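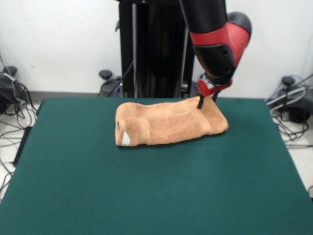 Photo: Siiri Tuominen

Packing Handmade Goods for the Mail: Workshop Notes

These notes cover small handmade items sent in subscription or gift boxes: soap, hand-painted cards, enamel pins, small ceramics. They were written for makers packing at a kitchen table or a single bench. Last revised 24 July 2021.

Box size. Choose the box after the contents are wrapped. Leave a thumb's width of space on every side for filler. A box that bulges when closed will split at the center seam, and a box with too much room lets the contents build up speed before they hit the wall.

Paper. Plain newsprint leaves ink on light surfaces. Use unprinted packing paper or acid-free tissue against anything painted. Let acrylic paint cure for 8 days before wrapping. Paint that feels dry to the touch can still stick to tissue under pressure, and varnish takes longer in humid weather.

Soap. Wrap cured bars in paper, never in plastic film. Keep scented bars in a separate inner box. Card stock picks up fragrance oil within a day and does not lose it.

Pins and jewelry. Mount on backing card of 200 gsm or heavier. Push the post through, fit the clutch, then tape over the clutch. A loose clutch will scratch whatever sits next to it.

Ceramics. Fill the hollow first, then wrap the outside. Handles get their own strip of paper before the main wrap. Two mugs in one box need a cardboard divider between them.

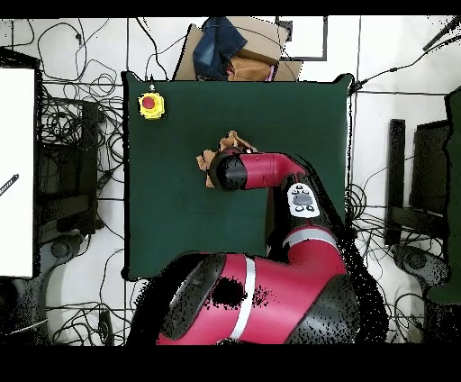
Tan cloth on a green work surface.

Tape. Water-activated paper tape bonds to the box fibers and is hard to lift without a trace. Use one strip along the seam and one across each open edge. Pressure-sensitive tape is acceptable if the box is clean and free of dust. It holds poorly on cardboard stored in a cold garage.

Labels. Print at full size and check the barcode for streaks. Do not run the label over a box edge. Put a second copy of the address inside, on top of the filler.

Batch work. Kaj Hedegaard packed the September run for Grelcombe, 153 boxes, in lots of 40. All inner wraps in a lot were finished before any box was folded. Missing items showed up as leftovers on the bench at the end of each lot, before the tape went on.

Test drop. Pack one box as if for sale and drop it from waist height on a corner, an edge and a flat face. Open it and inspect. If anything has shifted, add filler at the bottom first, then at the sides.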